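Pre-acceptance inspection: Clusus hand-teaching kit (gloves, controllers, wrist units)
Supplier: Panitz. Site under review: Itby, room 813.
Inspected March 10, 2024. Form 2106, trial unit.

1. Gloves. Fabric intact at fingertips and seams. Pass.
Comment: medium size only in the trial box. Large to be quoted.

2. Controller mounts. Strap over back of hand, no slip at full wrist bend. Pass.
Comment: left strap needed one extra notch after the first 80 cycles.

3. Wrist units. Box seated, label readable, no sharp corners against skin. Pass with remark.
Comment: edge pressure noted on bare skin – wear a sleeve or liner for long sessions.

4. Cables. Strain relief present, slack enough for full reach. Open.
Comment: a loop near the forearm can catch on chair arms. Clip requested from Panitz.

5. Work surface. Plain, level, clear of items not in the task. Pass.
Comment: paper task run with a single lined sheet, left palm down at the start position, sheet between the hands.
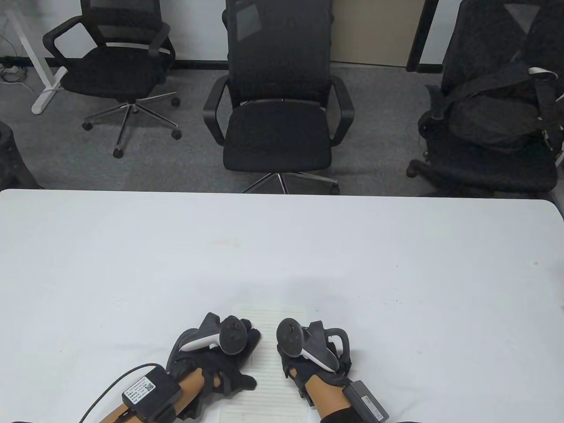 Smits disagrees with the pass on item 5. A bright white top gives poor contrast with pale paper, and the kit should be checked again on a matte gray mat before anyone signs for it. Smits also wants item 2 repeated at 100 cycles.

Response: accepted for item 5, mat to be ordered. Item 2 stays as marked until the repeat is done.

6. Floor and seating. Chairs behind the table to be kept out of the reach area. Pass.

7. Stop function. Tracking drops when either controller is switched off. Pass.
Comment: delay not measured. The Panitz data sheet gives no value.

Result: conditional. Items 4 and 5 to be closed before purchase. Next inspection in October.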